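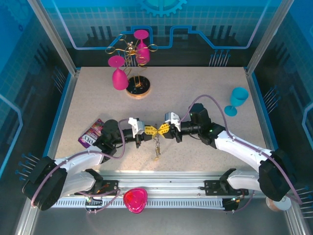

Two arms, one piece of jewelry, and a wine-glass holder waiting behind them.

Valentina Figueroa ran housekeeping crews for hotels before she took up consulting, and she keeps a list of machines she was told would replace them. "The window one, the bed one, the one that was going to fold towels," she says, counting on her fingers in a coffee shop across from the Parkier offices. "I still know a lot of people who fold towels."

Parkier, which manages short-term rentals, pays her to tell it which gadgets are worth buying. On 11th April she went to see a two-armed setup working on tabletop chores: glasses and a stand to hang them on, and small items of the kind guests leave behind. She came away less annoyed than she expected, and no more convinced.

"I'll give them the jewelry," she says. "Picking up something that small with two grippers is hard. I've watched grown men fail to pick an earring off a tile floor. So fine, that part got my attention."

What bothers her is everything around it. The table was lit and walled in, and the arms were fastened to a rail at the front. "Where's the rail in my kitchen? Where's the rail in a rental with a sofa bed and a dog gate? They say that comes later. It's been coming later for as long as I've been in this business."

She has the same complaint about glassware. The wine glasses on the table were plastic, and she asked what would happen with thin crystal, still soapy, with lipstick on the rim. The answer she got was that it was a good question. "I know it's a good question. I was hoping for an answer."

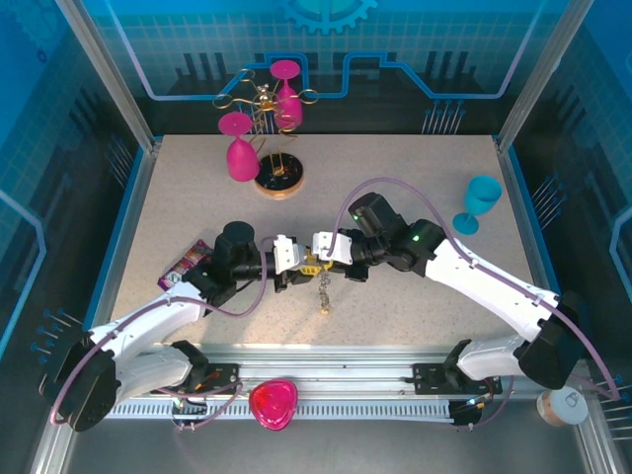

The grippers meet over the table with a thin beaded chain hanging between them.

I put it to her that nobody learns to wash up on the good crystal, and that a fixed table is a sensible place to begin. She half agrees. "Sure, start there. But then don't show me a slide with a smiling family on it. Show me the table and say, this is a table."

The slide came from Sastitz, a reseller that has been pitching Parkier since last May. Its proposal talked about up to 300 apartments in the first stage. Figueroa's advice was to try 2, and to keep the cleaners on full pay while it happened. She hasn't heard back.

Her test for any chore machine is dull, she says, and she wishes more buyers would use it. She wants to know how long the job takes from the moment somebody walks in the door, including setting up, fixing mistakes and putting the machine away. A cleaner she trained years ago could turn over a studio in 81 minutes, laundry started. "That includes finding the necklace behind the nightstand and bagging it and writing the room number on the bag. The machine has to be told there's a necklace."

Does she think it will ever get there? She looks at her coffee for a while. "Some of it. Sorting, maybe. Loading a rack, if it's always the same rack. I'd buy that if the price made sense, and I'd tell my crews I was buying it." She thinks shop floors will see it first, where the counter doesn't move and the stock comes in the same box each time.

Homes are another matter. She mentions the candy wrapper lying at the left edge of the table, partly under one of the arms. "My eye went straight to it. Any housekeeper's would. You see trash, you pick it up, whatever else you were asked to do. I'd like to see a machine that gets bothered by a wrapper."

Parkier will decide on the trial in May. Figueroa has already booked the cleaners through the summer.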